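Student Help > Financial Aid > Community Threads > Portal Problems

We use cookies to keep you signed in and to remember your settings. By continuing you accept our cookie policy.

Aid award missing from portal after transfer, and a balance that won't go away

Posted November 21, 2018

Hi all! I'm putting my whole saga here in one place, partly so the help desk can stop asking me to repeat it and partly for anyone else who moved from Trovano to Cullesora this year and is staring at a bill that makes no sense. I kept notes as I went, so this is long (sorry!). 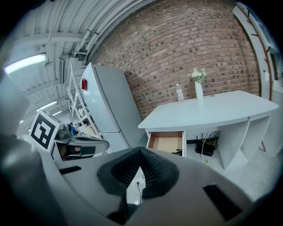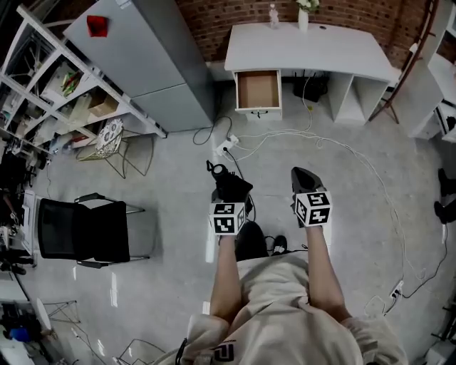

Okay, so the basics. I transferred in with a merit grant and a need-based grant, both confirmed in my award letter back in May. The Pameo portal shows the merit grant just fine. The need-based one is gone, no line for it at all, and my account says I owe $440. There's a hold on registration too, and that's the part I really care about, seeing as my lab section fills up fast.

First thing I tried: logging out, clearing the browser history, logging back in. Same screen. Then a different browser, then my phone. Same again, except the phone version hides the Awards tab under the little menu in the corner and it took me ages to find it.

Second thing: I called the aid office. Very nice person, looked me up, told me the grant was "accepted and ready" on their side. So the money exists! But she could only see the aid system and not the billing system, so she sent me to student accounts, and they told me to open a ticket. That's ticket 412, if anyone from the desk is reading.

Reply on 412 said to check my To Do list for missing forms. I did. It was empty. I sent a screenshot of the empty list and got the same reply back word for word, so I'm guessing that one was automatic.

Third thing: I went through my own paperwork. My award letter has my new student ID on it. My transcript from Trovano came over with the old one. I opened the Documents page in Pameo and there it was under "Prior records," a second profile with my name, my birthday and my old ID. No classes on it, no bill, nothing. Just one grant sitting there, and yes, it was the missing one. I may have yelled.

I wrote back on 412 with both IDs and asked for the two profiles to be merged. This time a real human answered (thank you, whoever you are) and said merges go through the registrar first and then to Wouters, the company that handles the billing side, and the whole thing can take 4 business days. Fine by me, except the payment deadline lands before that. So I asked for the hold to be lifted in the meantime, and they can do that! You have to ask for a "pending aid extension" by name. It gives you 30 days and there's a short form, one page, under Billing and then Requests. I filled it out at lunch and the hold was gone by the time I got out of my afternoon class.

Where things stand right now:

Hold: lifted. I'm registered for everything I wanted, including the lab.

Profiles: merged, I think. The old ID doesn't show up under Documents anymore.

Grant: showing under Awards, marked "anticipated."

Balance: still $440. Grrr.

I asked about that last one and was told anticipated aid doesn't come off the bill until the overnight update runs, and that mine missed it once already. I'll look again tomorrow morning.

Two questions while I wait. Has anyone had the late fee warning keep coming by email after the extension was approved? I've gotten it twice and would like to know if I can ignore it. And did your work-study offer survive the merge? Mine says "under review" now and it didn't before, and I have a supervisor waiting on me to send her the hiring form.

Leaving this ticket open until the balance says zero. I'll post the update in this same thread so it all stays together.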